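Workshop Tips: Recording Cloth Jobs With Two Arms

I've been collecting cloth-handling runs for a learning system at our Granville shop since June, and I've picked up a few habits along the way (mostly by doing it wrong first!). We call the project Drullatar, and the goal is 50 good runs per task. We're at 44 on the current one, so bear with me if I sound a bit tired of laundry.

First tip: do 2 warm-up runs and throw them out. My hands are always clumsy at the start, and the system will happily learn clumsy.

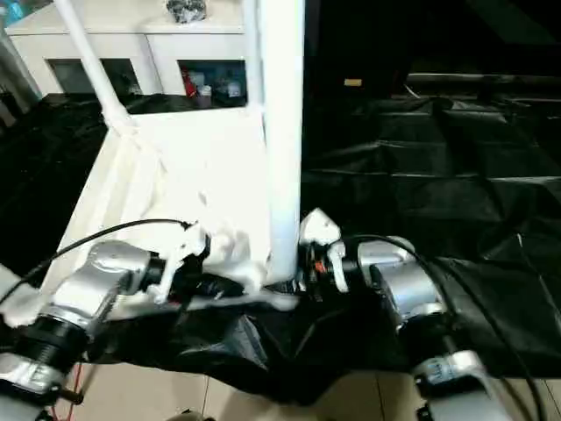
Backgrounds gave me more grief than the arms ever did. I used to let whatever was lying around the shop show up behind the table, and sorting out the recordings later was a pain. Now I like big plain areas, and black plastic sheeting is my favorite thing for it – it's cheap and you can hang it off the front of the table too, like I've got it between the arms. It does crinkle and shine, so pull it as smooth as you have patience for. White stuff on a white tabletop is harder to make out, so do some runs with colored cloth too.

Start each run with the cloth bunched a different way. I once recorded 13 in a row from the same neat little pile and had to redo the lot, ugh.

Oh, and write your notes right after each run, even if it's just "dropped it, tried again."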